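Clause 37

The standard ran to 455 pages in its fourth draft, and Kumudini Dissanayake had written 400 of them. The remainder was annexes. She had inherited the annexes from a predecessor at Uston who numbered everything by hand and who had used the number twelve twice.

Its full title was Handling of Storage Media by Automated Means: Requirements and Recommended Practice. Inside Standix, the body that would publish it, it was called the Handling Document. Comments were accepted on a spreadsheet with six columns. Column four was headed Proposed Change, and most people left it empty.

1. Scope

Comment 1813 arrived on July 5, 2018, three hours before the comment period closed. It came from the test cell at Brodero and concerned Clause 37. The first five columns were complete. Column six, Rationale, contained the words: Come and see it.

Kumudini read the clause again. It had been stable since the second draft.

37. The gripper shall hold the drive or its carrier securely at all times during transfer.

She could find nothing wrong with it. She had used "shall" where a requirement was meant, as the drafting rules demanded. "Transfer" was defined in Clause 3. "Drive" and "carrier" were both defined in Clause 3. She wrote "Noted" in the response column, deleted it, and booked a train to Ashworth.

2. Normative references

The Brodero cell was on the second floor of a building that had once belonged to a printer. The engineer on duty gave her safety glasses and a copy of the site rules. The rules were one page long. Kumudini read them standing up and found two uses of "should" that ought to have been "shall." She kept this to herself until after lunch.

"You've seen one of these run?" the engineer asked.

"I have seen the drawings," Kumudini said.

The engineer nodded and started the routine at reduced speed. The arm went down to the bay, closed on a drive and lifted it out. Then it stopped, as programmed, at the inspection position. The wrist camera came up on the monitor beside the door.

"Does that comply with 37?" the engineer asked.

Kumudini looked at the monitor for some time. The drive was underside out, with the circuit board and the row of gold-colored pins in full view. The blue carrier ran down toward the gripper at a steep angle.

"It's being held," she said.

"Securely?"

"It hasn't fallen."

"So that's the test? We hold it and you watch, and if it doesn't fall, we pass?" 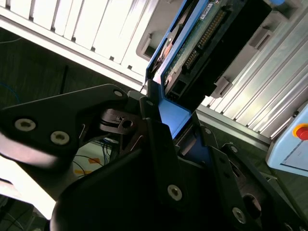
3. Terms and definitions

Kumudini asked for a table to work at and was given the end of a bench. She opened the draft and searched for the word "securely." It appeared in nine clauses. It was not defined in any of them, and it was not defined in Clause 3. She had always assumed that it was in Clause 3.

She asked the engineer what figure Brodero used for slip.

"Half a millimeter at the carrier, between pick and place."

"Measured how?"

"Two marks and a gauge. We do it at full speed and again after an emergency stop. The stop is the worse case."

"Where is that written down?"

The engineer opened a drawer and took out a school notebook. The procedure was on the inside of the cover, in pencil. It gave the payload, the approach speed, the number of repeats and the condition of the finger pads. It said which face of the carrier could be touched and that nothing was to touch the board or the pins. It was eleven lines long. Kumudini copied it out and then checked her copy against the original, reading from the last line to the first, which was how she checked everything.

"There's no revision number," she said.

"There's only been the one."

"Then it is revision one."

The engineer found a pencil and wrote it in.

4. Requirements

They worked until the building's lights went to their evening setting. The difficulty was with orientation. A carrier held level behaved one way and a carrier held at an angle behaved another, and the draft had not mentioned angle at all. Kumudini proposed a limit. The engineer said that a limit would rule out half the bays in the country. Kumudini proposed that the manufacturer declare the range of angles and test at both ends of it. The engineer thought this over and asked who would check the declaration.

"Clause 41," said Kumudini.

"What does 41 say?"

She looked. Clause 41 said that declarations shall be adequate.

Neither of them spoke for a moment. Then the engineer went to make tea, and Kumudini searched for "adequate." There were sixteen.

5. Verification

She wrote the new text on the train – first in the notebook she had bought at the station, then on the laptop once a seat with a socket came free.

37.1 Displacement of the carrier relative to the gripper shall not exceed the declared value between pick and place.

37.2 The declared value shall be verified at each limit of the declared range of orientation, and following an emergency stop.

37.3 The gripper shall make contact with the carrier only. Contact with the circuit board or connector pins shall be recorded as a failure, whether or not damage is found.

She left the word "securely" in the title of the clause, struck it out somewhere past the river, and put "Retention" in its place.

In the response column for comment 1813 she typed "Accepted in principle. See revised text." Then she scrolled back up to the first use of "adequate," on page nine, and began.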